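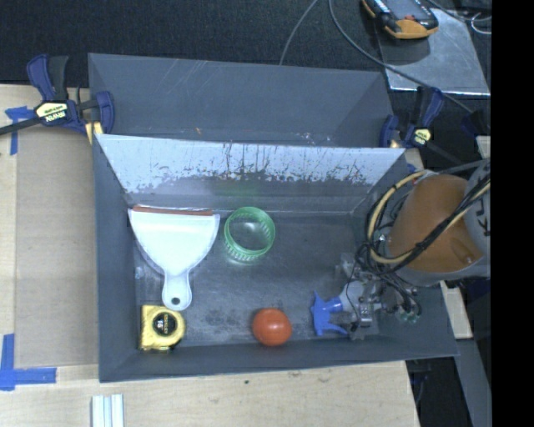
*4 min read*

# What the second arm is going to cost us

I promised back in June that I would write up our shopping list properly, and then I kept putting it off, partly out of laziness and partly out of a suspicion that once it was written down I would have to stick to it. Well, the budget form is due on Monday, so the list has to exist somewhere, and it may as well exist where a few of you can tell me what I've forgotten.

For anyone new: we run one arm, picking household things out of a gray bin. A dustpan, a tape measure, a ball, a spray bottle, that sort of thing. The work is slow and I'm very fond of it. We'd like a second station next to the first, and I've been given a sum of money that sounded enormous until I started pricing things.

## The arm is the easy part

You'd think the arm would be the agonizing decision, but it took one afternoon. We asked Caltalmont and Gosutville for quotes on a used one, and Caltalmont's came with a controller we already know how to run. Gosutville was cheaper on paper. Their quote left out the teach pendant, the shipping and the floor mount, and by the time I'd added those back in (with a sandwich in one hand and a calculator in the other) there was hardly anything between them. I'll take the controller we know, thank you.

If you're pricing used arms yourself, please ask what's in the crate. Ask twice, and get it in an email.

## Grippers and the fingers on them

I've learned to budget for grippers the way my mother budgeted for school shoes, which is to say often and with a sigh. Fingers wear down. Screws wander off. I've set aside $1000 for spare fingers and small machined parts over the year, and I'd rather have some left over than spend another week waiting on one bracket.

The other $1000 line is cables and hoses, and that's the one I expect to be questioned on. It sounds like a lot of money for wire! But look at how much of it rides along on the one arm we have – a thick hose looping around the housing, black cables slung across it and trailing down to the gripper, thin wiring all over the gripper itself. Every bit of that has to bend when the arm bends. I want proper strain relief on the new one from the first day, and a spare set of everything hanging on a hook, made up and labeled. Hebden will build the harnesses to length if I send them a drawing, so now I have to learn to make a decent drawing.

## Bins, clamps and tape

These cost next to nothing and I could talk about them all evening. I'm ordering more gray bins in the same size, since the ones we use get scratched and stained and I'd like to be able to swap one out without measuring everything again. The bar clamps are Irwins, and I'm buying more of the same. I looked at a nice bolted fixture from Brunness, very handsome, and I did get as far as putting it in the cart. Then I thought about how often we shift things by a finger's width, and about how quickly two clamps and some blue tape on the tabletop let us do that, and I took it out again. Perhaps next year, when we've settled down. (We won't settle down.)

Blue tape gets its own line because I was tired of buying it out of my own pocket.

## Things to pick up

I've put down $300 for objects, and this is the fun one. I want up to 32 new things for the bin, all from ordinary stores. My rule so far has been to choose by what's awkward about them. A ball is smooth and has nothing to grab hold of. A dustpan is wide at one end and narrow at the other, so it matters a great deal where you take it. A spray bottle has that trigger head with bits poking out in different directions. The green plastic ring I like especially, as you can pick it up by the rim or around the outside and both are perfectly sensible.

I'd love more soft things and more see-through things. I'd also like duplicates of whatever we use most, bought at the same time, because stores change the shape of a bottle without asking me first.

## Still undecided

The table. Our wooden top has been fine, and I'm reluctant to pay for a metal one just to have it look serious. On the other hand, a second arm means a second set of everything being clamped to it, and I'd want to check the legs before promising anyone that it'll hold. There's also the matter of where the spare controller goes, and whether we need another outlet run to that side of the room. I have a call in to the building people about that one, and I've left the line blank on the form with a question mark beside it.

If you've set up two stations side by side, do tell me how far apart you put them. I've been walking around with a tape measure all week and I still don't have a number I believe.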